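Friday, grippers again

Got the Promby fingers on at last! They have been sitting in the drawer since the Stallport order came in, and I'd half convinced myself they wouldn't fit the wrist plate. They do, with the short screws (the long ones bottom out, don't force them). Swapping over took 23 minutes, most of it spent re-routing cables and then redoing the offset for the new finger length.

First impression: lovely. The old Mumamer pair always closed with a little snap at the end of travel, and these just keep easing in. Same controller, same speed cap, current limit down to 51 in the config. Left everything else alone so the comparison stays fair.

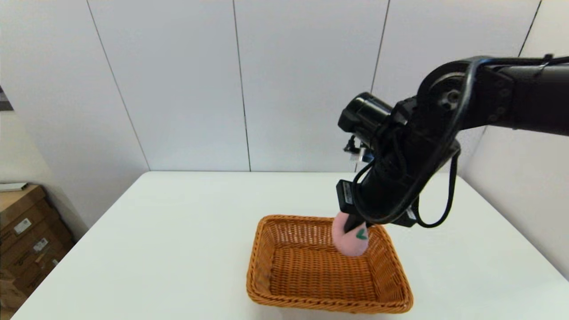

Soft things were always the Mumamer's weak spot, so I've started with those and will do the hard plastic parts on the next bench day. Grip force is the whole story here. Too little and a toy slides out on the way up, too much and it comes away stuck to one finger when you open. With the pink plush over the wicker basket you can see the fingers pressing right into the top of it, and that's the sort of squash I was hoping for at this limit. I want to try it lower still. The cable loops are another matter, they sag well past the wrist and one hangs close to the table. Clip them up before anyone runs the low approach!

Counts so far, plush into basket: Promby 141 tries, 11 drops. Nearly all the drops were in the first batch, before I fixed the offset, so I'm going to run that batch again and keep both sets in the log. Mumamer numbers are in the April sheet, but the approach height was different then, so don't put them side by side yet.

To do: rerun with the Bogale controller, same limit. Check the finger screws for creep after a full session. Order more short screws, we're down to the last bag.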